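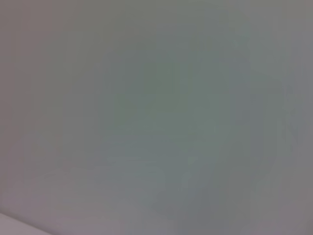

Grey paint is the great liar of the hardware aisle. I have now painted the back kitchen four times in three greys, and I offer what follows to anyone about to start on theirs.

**Buy the tester pot.** Then don't put it on the wall. Paint a big sheet of lining paper, two coats, leave a bare border round the edge and tape it up. Move it about for a couple of days. Next to the window it will be one colour, behind the door another, and under the cooker hood light something you'd expect to find on a hospital trolley.

**Look at it with the kettle on.** By which I mean at the time of day you're really in there. I chose our first grey at noon in May and then spent the winter eating breakfast in a submarine.

**Check what's outside.** A big hedge will throw green into a pale room all summer. So will a lawn. Rosalie Ortner, two doors down, swore her paint had been mixed wrong and took it back to the shop in Cenotbridge, where they painted a bit on a card and it was perfect. It was her laurel.

**Change the bulbs first.** If you're going to swap warm bulbs for cool ones, do it before you choose. It costs less than paint.

**Box your tins.** If you need more than one tin, tip them all into a big clean bucket, stir, and pour back. Two tins of the same grey can differ just enough to show halfway along a wall, and it will be the wall opposite the sofa.

**Write it down.** Name, finish, date, which room. Masking tape on the lid is fine until the lid gets painted over, so I put mine on the back of the light switch plate (power off at the board before you unscrew it, please). Under ours it says "Sat 14 January, second go, matt, never again".

**Touching up.** Use a small foam roller, not a brush, and feather it out with hardly anything on it. Matt forgives this. Silk doesn't, and you'll do the whole wall in the end, so you may as well move the dresser now.

**Scuffs.** Warm water, one drop of washing-up liquid, soft cloth, and dab. Scrubbing matt paint gives you a shiny patch where the mark used to be. Ardalan Moradi recommends a slice of white bread for fingermarks. I tried it and had crumbs along the skirting board for a week, though the fingermarks did go.

**Leftovers.** Decant into a jam jar filled nearly to the top, label it, and keep it somewhere that doesn't freeze. The shed freezes.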